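The Long Life of the Toy Box

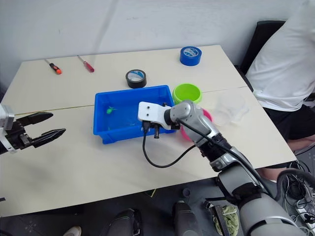
My grandmother in Illach kept every toy we ever owned, and I still think she was the wisest woman on our street. When I went back in April to help clear the house, I meant to stay two days and stayed seven, mostly sitting on the floor with my cousin Radomir Krasniqi and remembering things (and eating, of course!). A small green toy in a blue plastic bin is all it takes to set me off now. Ours were tea chests -- four of them, smelling of pencils -- and I would not have swapped them for anything in the shops at Sustitz.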